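Moving the backups off the old NAS

I finally moved our backups at the Tradthorpe office off the old NAS in October. It had been on my list since spring. The box still worked, but the disks were the originals and the vendor stopped sending firmware updates a while ago.

We back up 13 virtual machines. Most are small. The exception is the file server, and its full backup took most of a weekend over the link to Carham. Radomír suggested seeding it locally: copy the full to a USB disk, drive it over, import it there and let the incrementals run from that point. I did it on a Friday evening and it saved a lot of waiting.

The import was where I lost time. The repository in Carham was formatted with a different block size, and the job refused to map to the existing chain. I had to reformat the volume and copy everything again. If you are doing the same, check that first.
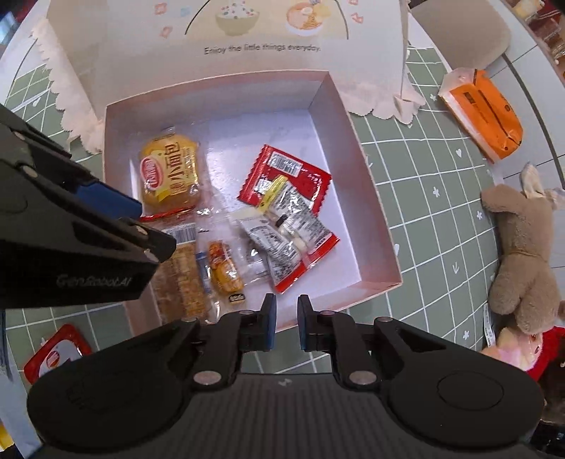 After that I set retention to six weekly fulls and left the dailies as they were. I also capped the job at 300 Mbps during office hours, as Radoslava had complained about calls dropping. No complaints so far.

The restore test is the part I used to skip. I restored the accounts server to an isolated network and it booted, but the database service wouldn't start. It was looking for a licence server that wasn't in the same test group. I added that machine, set it to boot first and ran the test again. The second run was clean.

Next job is the tape library at Branell. Hicham wants it gone by the end of the year. I still need to find out which of the old tapes we are obliged to keep.

Contact | © Libor Štěpánek | Back to top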